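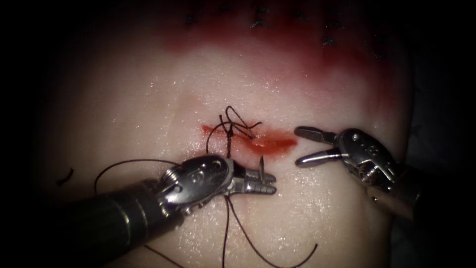

Tied knot at a short incision in a synthetic tissue pad.

Suture stock: storage, dating and what goes to the teaching shelf

March 2025

The consumables review at Guvwood closed in November and the revised storage procedure is now in force at both sites. This item covers the parts that affect people who order, shelve or open suture packets. The full procedure is on the shared drive under Stores.

The review looked at 100 boxes drawn from theatre stores, the outpatient procedure rooms and the teaching cupboards. Of these, 58 were shelved as the old procedure required. Most of the rest were in the right room but in the wrong order, with newer boxes in front of older ones. A smaller group had been moved out of the manufacturer's carton into open bins, so the lot number and expiry date could only be read from the individual packets. In 9 boxes the packets came from more than one lot.

Absorbable material is the main concern. Synthetic absorbable sutures break down by hydrolysis, and the foil packet is there to keep water vapour out until the suture is needed. Once the foil is opened or pinholed the material begins to take up moisture from the room. Strength loss at that point can't be judged by eye or by feel. A packet with a crease that has whitened or split is to be treated as open, whatever the date on it.

Non-absorbable material is more forgiving but still has an expiry date, which covers the sterility of the packet as well as the properties of the thread. Silk is grouped with the non-absorbables for shelving, although it loses tensile strength in tissue over time. Nylon and polypropylene hold the shape of the packet after opening. Staff who find them springy on the needle holder can draw the strand gently between gloved fingers before use. Pulling it hard will thin the strand and should be avoided.

Shelves are now arranged by class, then by gauge, then by needle. Gauge runs from heavy to fine, left to right, so the numbers before the zero increase as you move along the shelf. This reverses the order formerly used in the procedure rooms. Labels have been reprinted in a larger type.

Cartons stay intact until empty. If a carton is damaged, the packets go into a replacement tray with the lot number and expiry date copied to the front label, one lot per tray. Part cartons from two lots are not to be combined, even when the expiry dates match.
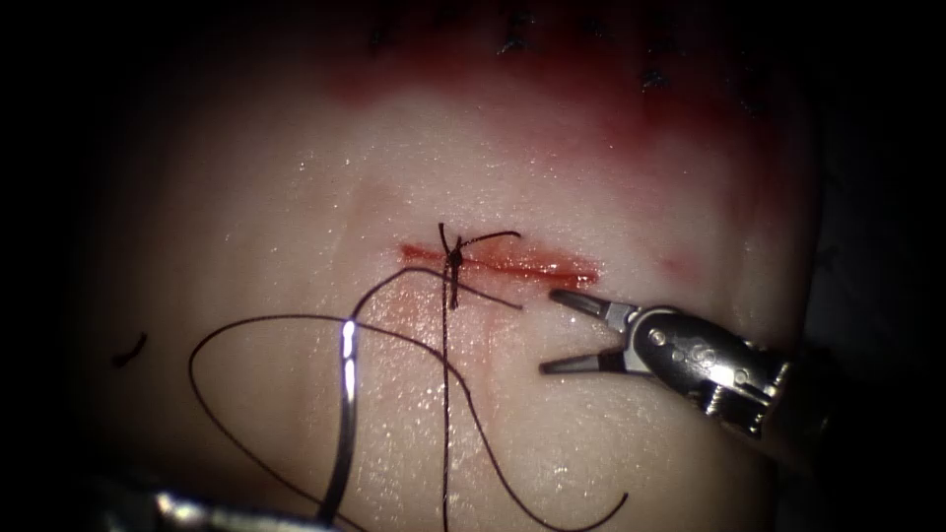 Stock that passes its expiry date is withdrawn at the monthly check and does not return to clinical shelves under any circumstances. It may be released for teaching on synthetic material once each packet has been struck through with a black marker and logged out in Lò. The teaching cupboards are no longer to be used as overflow for clinical stock. Where both kinds were found on one shelf during the review, the whole shelf was reclassified as teaching stock and the clinical items were reordered.

There is one change of supplier. Giltero takes over the braided absorbable line, and the Carnavex range will replace the existing product as current cartons run out. Needle curvature and strand length are matched to the existing codes except for two short-strand items, listed in the appendix. The Carnavex packet opens from the notched side only. Opened from the other side it tends to tear across the needle park and the strand has to be discarded.

Room conditions are recorded daily at both stores. The sensor at Guvwood was previously mounted above the door, where it read warmer than the shelves whenever the corridor heating was on. It has been moved to shelf height, and readings taken before the move should not be compared directly with those taken since. Cartons are to be kept off the floor, clear of the sterilizer wall and out of direct sun. The window bay in the outpatient store has been cleared and is not to be refilled.

Order codes ending in the old suffix will be rejected by Lò from the end of the month. Standing orders have been converted already. Favourites lists saved under individual logins have not, and will need to be rebuilt by whoever uses them. Queries about codes go to Stores. Queries about substitutions go to the department that requested the item.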